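Giving an old desktop PC a second life

I love this job! An evening at the kitchen table, a mug of tea (well away from the works, please) and a sluggish old tower can feel quick again.

Before you open it
Copy your files somewhere safe first. Then shut down, pull the plug and hold the power button in for a few seconds. Lay the case on its side, take off the panel and keep the screws in an egg cup. 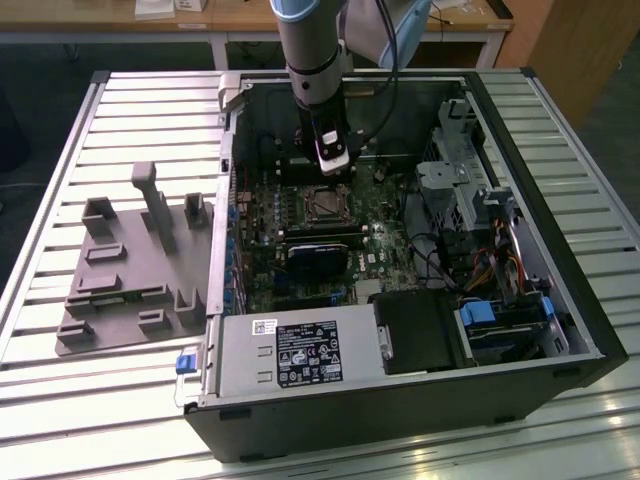 Check what memory it takes
Look up the board's manual online and note the type and the largest size it allows. Buy two matching sticks, and read which slots they want -- it's often not the two next to each other. Open the clips, line up the notch and press both ends down firmly until they click. 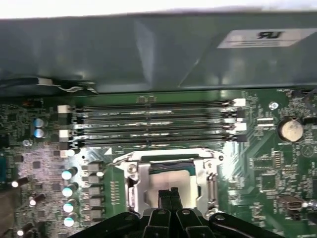
Swap the disk
Oh, the difference this makes! A 500 GB solid state drive is plenty for letters, photos and a bit of music. Suqin Xiao wrote in to say hers starts before the kettle has even begun to grumble.

Put a light system on it
Try one from a USB stick before you install anything. I'm very fond of Plistora, and Wudura is lovely on really elderly machines. Leave 50 GB free for updates and have a good play!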